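Papers > Everyday Life Working Papers > Vekel > Section 4

4. Closing pubs and the people who keep going to them

The Vekel was a corner pub with one bar and a back room. Notice of closure went up in August and the regulars carried on as before, mostly. We interviewed 41 of them. Interviews by Jayanthi Nadar and Mairéad Ó Ceallaigh, coding by Vignesh Nadar. Disagreements on codes settled by talking it over, no third coder.

What came up first was seldom the drink. Seats, mainly. Who sits where, who gets moved when the darts are on. One man had used the same stool since his divorce and wanted to buy it; the owners, Skiltolden, had not replied to him by the time we stopped. Several people talked about the pub and a health worry in one breath (bad stomach, poor sleep, a letter from the insurer) and we coded these together, which Kartha (Sivaprasad Kartha, in comments on a draft) thinks is a mistake. He may be right. Left as is for now.

Evenings at home were the second big theme. People described going in, putting keys down, not knowing what to do until bed. "I've got a perfectly nice bedroom, I just dont want to be in it at seven." Similar remarks from younger regulars, though fewer. 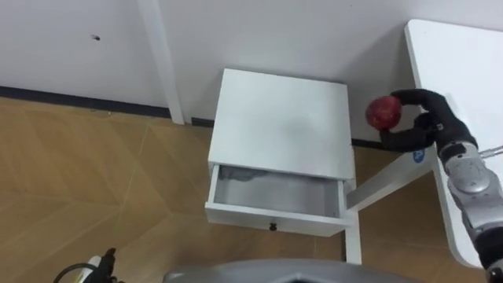

Figure 3. Part of a room with white nightstand and chevron- or herringbone-pattern floor.

4.1 Where they went next

Two places took most of the trade. Dogbe, up the hill, louder, food until late. And Vostis, which is a café really but has a licence. Nobody we spoke to called either one "my local". Asked why, they tended to talk about the staff: having to say the order out loud, having to spell a name for the tab.

Three regulars stopped going out altogether. Small number, but all three had lived alone for years and we would not want it lost in teh totals. Karthikeyan Sastry is following them up seperately.

The diaries, 2,052 entries in all, are dealt with in section 5.

Contact the authors | Copyright the authors | Back to top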